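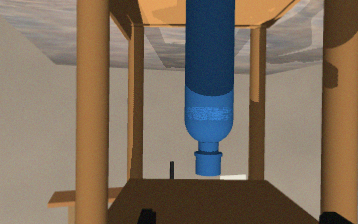
Review: Vorkov sim cell kit, shelf and bottle setup

Two weeks in. Short version, good kit, fussy wrist camera. Setup took me 18 minutes from the Wallin base file, most of it on the wrist view. Posts crowd the fingers in there, so check clearance before you save a home pose.
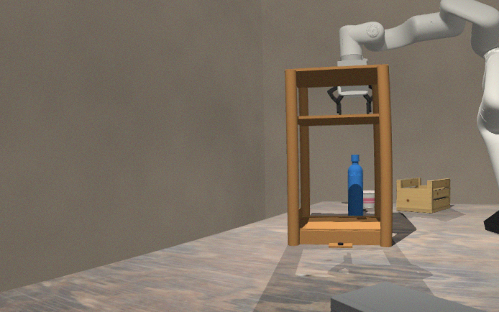 Gripper height over the middle shelf is teh bit to get right. I park it open, fingers down, then nudge 2 mm at a time. Oda Haugland runs hers higher, fine too. Reset the contact cache every 200 runs or it drags.
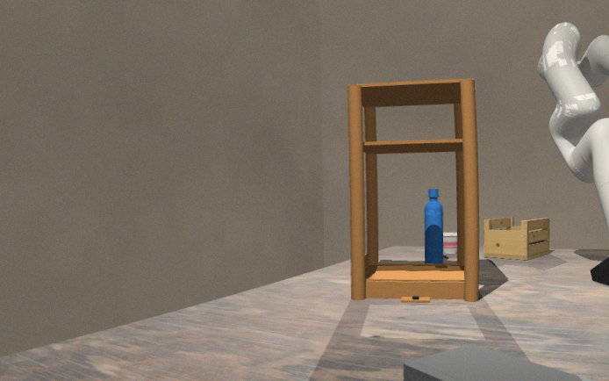 Upkeep

Re-zero joints weekly. Shadows on, always. Docs are thin on wrist offsets, lost a evening to that. 8 out of 10, would buy again.

We use cookies. Accept / Manage
© Plurusach | Contact | Back to top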